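From: Kelly Guerra
To: small-kitchens list
Date: 1 March 2025
Subject: Re: Counter layout, toaster oven and dish rack on one run

On the counter question, the sender wrote:

> We have one table against the wall and no other work surface. The
> toaster oven and the rack both have to live on it. At present the
> rack is next to the oven because that is where the outlet strip and
> the drainage mat ended up. Plates come out of the rack warm on one
> side and the oven door hits the mat. Is there a standard clearance,
> or does everyone just guess? Also, is a wooden rack a mistake? The
> old wire one (Getell) rusted through at the feet in October.

Taking these in order.

Clearance. There is no single figure. Use whatever the oven manual gives for sides, back and top, and treat it as a minimum. Manuals usually give nothing for the door side, so measure that yourself: open the door flat, measure from the hinge line to the outer edge of the handle, and add enough for a hand in a mitt plus the depth of the tray you pull out. On our Jata that left no room for anything permanent in front of the door. I marked the area with masking tape for a week and moved whatever kept landing inside it.

Power. Keep the oven at the outlet end and the rack at the other. Water is the reason for the rack going far, and cord length is the reason for the oven staying near. Do not run the oven off an extension to gain distance. Check the rating plate before sharing a strip with a kettle. Two heating appliances at 1000 watts each are a different load from one of them plus a phone charger at the same sockets, and most people never add the numbers up.

Our own table is brown, against a white wall, with the oven in the back left corner under the outlet strip and its door facing right along the table. The wooden rack is on the right half. The part between is the working area and gets used for one plate at a time, flat, on its way into or out of the rack.

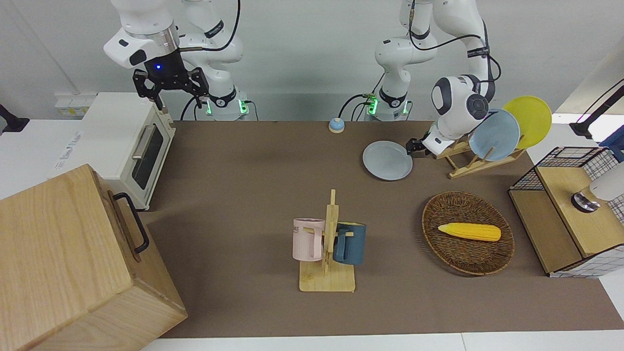

Turning the door to face along the table costs length but saves depth. With the door facing the front edge, a hot tray comes out over the edge and there is nothing to set it on. With the door facing sideways it comes out over the tabletop and can go straight down on a trivet. If your table is short this does not work and you are back to the front-facing arrangement with a separate stand.

Wood versus wire. Wood is fine if it dries between uses. The failures I have seen were all at the joints, where a slat sits in standing water. Lift the rack once a day and wipe under it. Oil it when the surface looks gray, let it soak in overnight, wipe off the excess. I would skip varnish, as it cracks at the slat ends and holds water behind the crack. The Matheson folding rack has the slats set too close for a plate with a raised rim; I had to load every second gap. The Vanex is better spaced but heavier.

Loading. Plates should lean, all in the same direction, and should not overlap if you want them dry in a reasonable time. Two plates resting face to back will hold a line of water where they touch. I do stack them that way when the rack is only being used for storage, and then the overlap does no harm. Anything going into a cupboard gets a towel first regardless.

Small items. Whatever has no job in cooking or washing should go at the back center of the table, out of the door's path and off the drip line. We keep a blue service bell there, which is used to call people in from the yard.

Heat on the plates. Warm on one side means the rack is too close to the oven wall. Move it first and see if that fixes the problem before buying a shield.

One correction to my previous message on this thread: I gave the load limit for the folding stand as 500 grams per arm. That was the figure for the cup hooks. The limit for the stand is printed on the underside and I will post it when I next have it empty.

Kelly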